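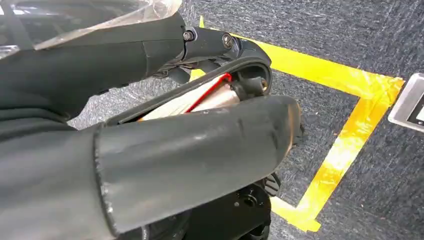
Vasanthi Acharya maintains that a desk is tidy when you can put a cup of tea down on it without looking first, and that everything beyond this is vanity. She has been asked to put it in writing, and has declined on the grounds that it would make more paper.

# Andance: the desk pages

The rest of us at Andance are aiming slightly higher than tea. We have had the long room on the first floor at Mutitz for six weeks, and in that time the pale wooden desk by the white cabinet has gone from shared worktop to general dumping ground and most of the way back again. There is no "before", for which Olaia Bravo has thanked me personally.

The rules, such as they are, went up on the wall on a Wednesday:

- If it has a plug, it lives on the left.
- If it would vanish down the back of a radiator, it goes in the box.
- Laptops may stay as long as someone is sitting at them.

The third rule has been generously interpreted. "Sitting at" now covers sitting near, having recently sat at, and intending to sit at after lunch.

The box deserves a word. It's an open wooden tray, split up inside by dividers, with one long compartment down the left and smaller ones on the right, and it has no lid, so you can't hide anything in it. Olaia paid 8 euros for it at the Saturday market and has been offered more since. We held a short and surprisingly bitter meeting about what the long compartment was for. Pens were proposed. So were rulers, and somebody's sandwich. It was settled that the long compartment would be for long things, and we all went home feeling we had wasted an afternoon, but

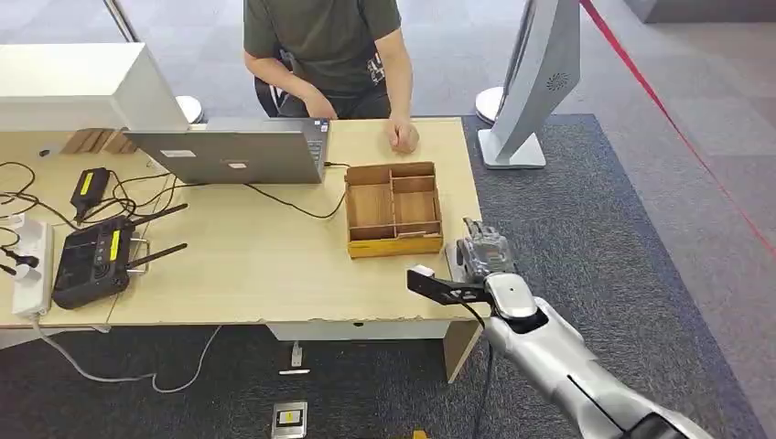 the arrangement has held, more or less, and the small compartments have been harder to agree on than the long one ever was. Ellis wanted them labelled. Iker wanted them labelled in pencil, so that we could change our minds, and then changed his mind and wanted them left alone. The box itself stays near the front edge of the desk where people can reach it, and where a careless elbow can too.

The cables are another matter. Everything on the left side with a black lead has at some point been introduced to everything else with a black lead, and they have become close. I bought a bag of 200 cable ties to deal with this. I have used four, and all of them were on the bag. Ellis's view is that a tangle you know is better than a neat bundle you don't, and that he could find the right plug in the dark. He has been invited to do so.

The adapter with the yellow label stays where it is. It has been moved twice and both times something across the room stopped working, and I would like to keep my evenings.
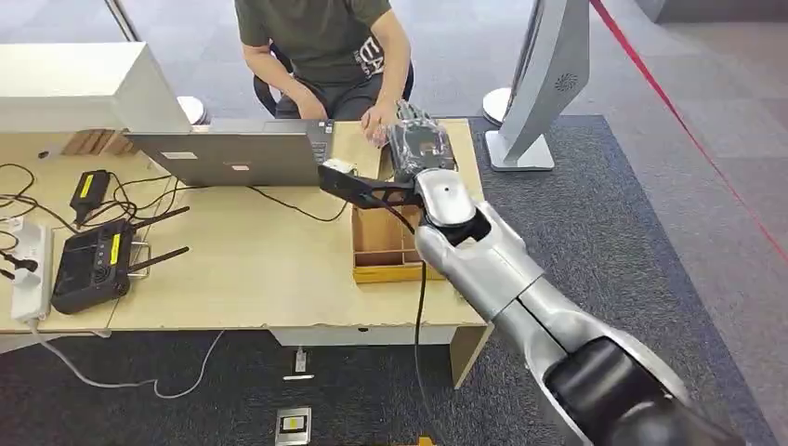
**Mutitz, June**

Packets are the current front line. Small things arrive in clear plastic, and clear plastic has a way of looking as though it has already been dealt with. You see straight through it to the desk and carry on. The new procedure is that a packet gets handed to a person, the person opens it, and the contents go into a compartment or back to whoever ordered them. Leaving it beside the laptop "for now" is no longer a step.

Olaia has also begun a stock list, which stands at 1,065 items and includes, by my reading, a good many washers entered one at a time. Iker has asked whether the list counts as an item. It's been printed out and put on the desk, on the left, although it hasn't got a plug.

Still to do:

- the back-left corner, where the small wooden bits are
- the power strip, which wants to be under the desk and isn't
- a decision about the stool
- tea

More pictures when the corner's done. Vasanthi says she can already get a cup down if she approaches from the right, and considers the project finished.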